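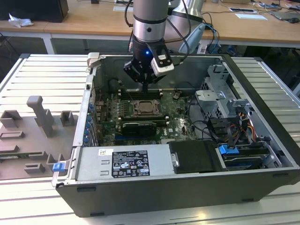
Page 11 of 11

Kendcombe Drainage and Property Services Forum
Topic: Grease trap servicing interval, strata kitchens

Soudabeh Naseri wrote:
I write on behalf of the owners corporation at Brorholm Arcade. Our trade waste agreement provides for the 1000 litre grease arrestor to be pumped out every 13 weeks. The contractor, Lomus Liquid Waste, has recommended a monthly service on account of solids found at the November visit. Members are asked to advise whether such a change is usual where only two food tenancies discharge to the arrestor.

pitstop_499 wrote:
In my view it is not usual. Two tenancies on an arrestor of that capacity should remain within a quarterly interval, provided sink strainers are in use. I would request the service dockets before agreeing to any variation.

Iker Prieto wrote:
I must respectfully disagree with the previous poster. Capacity is only one consideration. A charcoal chicken shop will load an arrestor far more heavily than a café, and the interval should follow the measured depth of fat and settled solids. Monthly may be excessive — eight weeks would be a reasonable trial. 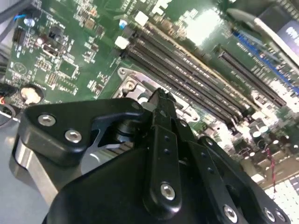

I would add that the outlet baffle should be inspected while the chamber is empty. A displaced baffle allows grease to pass to the sewer line, and no increase in pump-outs will correct that.

pitstop_499 wrote:
The point regarding the baffle is accepted. I maintain that the recommendation of a contractor paid per visit ought to be tested against a second quotation.

Nieto_Hydraulics wrote:
Please note that the interval is a condition of the agreement. More frequent servicing is generally permitted without amendment, whereas any reduction requires written approval from the water authority.

Soudabeh Naseri wrote:
I thank members for their replies. One tenancy is indeed a chicken shop. The dockets have been requested, and the baffle will be inspected at the next service on 18th March. The eight-week proposal will be put to the owners thereafter.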